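3.2 Where small items are kept on the counter

In the second part of the study we looked at how people store small dry goods, such as tea, when the cupboards are already full. From the 253 kitchens in the survey, we chose 22 for a closer reading. In 13 of them the tea had its own holder, and this holder stood on the counter, near the place where water is heated.

We call such a holder an "open store," following Kuhlmann and Stüber. Its contents can be read without moving anything. The kitchen in Figure 2 belongs to this group. The packets stand in a slatted caddy that has a carry handle, so the whole store can be taken to another place.

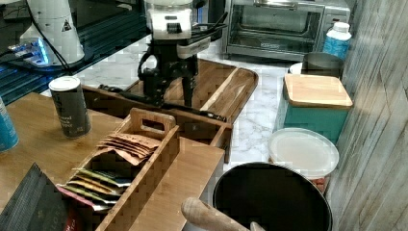
Figure 2. Open store for tea: packets in a slatted wooden caddy, with a wooden tray and a teal storage box on the same counter.

The opposite case is the "closed store," which includes drawers and boxes with lids. It protects the contents better, but the user must remember what is inside. Many households combine both types. A low chest with a drawer takes the flat things, and its top becomes a second shelf for cans and small boxes.
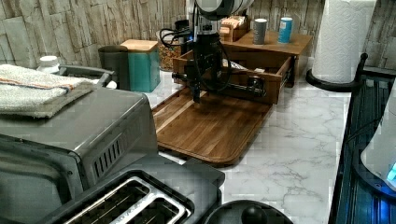
This combination has a cost which our participants mentioned often. A drawer at counter height needs free space in front of it, and the same space is wanted for the cutting board. Mühlbauer describes a similar conflict in shared kitchens. We therefore coded the area in front of each drawer separately, as explained in Section 3.3.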